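设备预算这事拖了快一个季度，今天终于把表交上去了。趁脑子还热，开个串记一下，给同样要给小团队买机械臂、夹爪的朋友参考。会有点啰嗦，多包涵！

先说背景。我们在 Pendavstead 有一间不大的实验间，做食品和小件包装的抓取。人不多，常驻的是我、Cathal Ó Dálaigh 和 Nuala Ní Bhriain，管钱的是 Fionnuala Cullinane。去年的设备基本是东拼西凑，今年第一次正经做年度采购计划，所以我踩的坑可能很多人早就踩过了。

第一稿是我十一月写的，现在回头看真的很天真（捂脸）。就三行：机械臂、夹爪、电脑。Fionnuala 看完只回了一句："线呢？架子呢？坏了怎么办？"我当场没答上来。

于是第二稿我把所有东西按"没有它今天能不能开工"重新排了一遍。排完发现最贵的机械臂居然不在第一位。任务还没定死，数据也没攒够，臂买回来大概率先吃灰。手持夹爪反而应该先买，人拿着就能干活，换任务也快。

夹爪问了两家，Skulell 和 Mirkmont。Skulell 报价低，交期也短，但备用指尖要整套买，不拆零。Mirkmont 单价高一截，指尖可以单买，螺丝规格也统一，坏了自己就能换。我个人偏 Mirkmont，Cathal 偏 Skulell，两个人在茶水间吵了半个下午，咖啡都凉了。

最后是算总账算出来的。指尖是消耗品，我们按一年磨损的量往里一填，Skulell 那边的优势就没剩多少了。比单价真的容易上头，一定要把耗材加进去再比！耗材这一栏我后来单独拉了一页，Fionnuala 说这是她第一次看懂我的表。

数量上定了6只，也就是三对，两对日常用，一对备着。Cathal 本来想再多要，我没同意。多出来的夹爪没人用，放柜子里也要占编号、占盘点的时间。等下半年人手真的加了再补，Mirkmont 那边说同一个型号会一直供，我让他们把这句话写进了报价单的备注里。

机械臂我写在下半年，先挂了个占位的数字，备注里写清楚"以任务验收结果为准"。Fionnuala 说这种写法她能接受，前提是占位的钱不许中途挪去买别的。行，我忍住不买那个新显示器。

顺便说说 Borkowska。他们家做台架和工作台，我一开始觉得台子嘛，随便买张办公桌就行了。Nuala 坚持要拿卷尺把场地先量一遍，量完我就闭嘴了：两个人同时站在桌边，再加上后面放设备的位置，我原来看中的那款根本转不开身。先量地方再选型号，这条请刻在墙上。

线材！我要专门发一条说线材。初稿里线材是零，现在线材加扎带加理线槽单独占一行，写的是200欧。Cathal 说太多，Nuala 说太少，那我觉得正好。别小看这一行，线缆的长度没想好，后面改起来特别烦，人要跟着线走，桌子也要跟着线走。

样品也要进预算，这个是最容易被笑话的。"你们还要花钱买海绵和塑料盒？"要的呀！软的、硬的、透明的、有边的，各来一点。我写了50件，一半是容器，一半是软东西。跑一阵子就会变形、起毛、裂口，不补货的话后面的数据跟前面的对不上。

透明容器我建议多备几种。反光这事特别看灯，同一个盒子换个角度就像换了一个东西。灯我们暂时没换，只加了一盏可调亮度的，算在杂项里。

有人私信问要不要直接租。租我也问过，短期项目挺合适的。可我们要连着用一整年，租金加押金再加运输，算下来并不省，而且租来的夹爪不让自己改安装板，这点对我们来说直接出局。如果你只是想先试两个星期看看路子对不对，租就很好，别听我的。

维护费怎么写？我请教了 Philomena Ó Dálaigh（跟 Cathal 没有亲戚关系，每次都要解释一遍哈哈）。她在工厂那边管设备管了很多年，她的做法是维护单列，不和采购混在一起，每个季度看一次，没花完的不急着花。我照搬了。

培训时间也是钱！新来的人第一次上手，总要留出几天练手感，这几天没有产出，排期里得给它一个位置。我留了5天。Treasa Mac Mathúna 下个月过来，她就是第一个走这套流程的，到时候我再来更新到底够不够用。

交期这块提醒一句：供应商说的交期一般从收到付款算起，不是从你下单那天算。我们内部走审批还要一段时间，这段很多人不算。我在表里加了一列"钱什么时候出得去"，难看是难看了点，但是真管用。

还有到货验收。别拆了箱就往台子上装！我们现在的规矩是先对清单，再空载开合，再接线，三步都签字。以前有一次没签，后来少了一包螺丝，跟供应商来回扯了好多封邮件，最后自己掏钱补的，气死。

表格本身我用的就是最普通的电子表格，每行五列：名称、用途、谁在用、什么时候要、没有它会怎样。最后一列特别好用，有好几样东西我填到这一列就写不下去了，自己默默删掉。Nuala 管它叫"良心列"。

2024-01-19 交的终稿，Fionnuala 还没正式批，但是她回了个大拇指。我先当批了一半（不敢真这么说）。

问我要模板的朋友，等我把里面的报价抹掉再发，供应商给的价格我不方便公开。想问夹爪选型的直接在下面留言就行，我晚上集中回，臂的问题先别问我，我自己也没想明白。

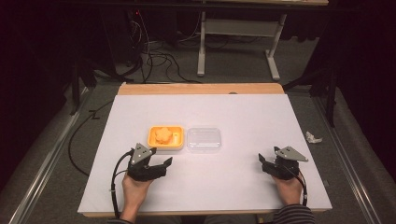
夹爪为什么排在采购表第一位，再补几句，刚才评论里问得最多。桌面上的活儿先靠人手带着夹爪做，动作顺不顺自己心里有数，开口要多大、指尖要多软，练过才写得出像样的规格要求，发给供应商也不会来回改。我写样品清单的时候就是照着这种台面一样一样往下列的：橙色浅托盘，花形的像海绵的东西，旁边一个空的透明盒子，再往下是一左一右两只黑色夹爪，各带一块灰色三角板。安装板和紧固件我原先全漏了，第二稿才补进去，每只夹爪单独算一份，备件也跟着算。黑色线缆也是一边一根，所以线材那行我是按只数乘出来再加余量的，Cathal 要砍的话请先来跟我对这张表。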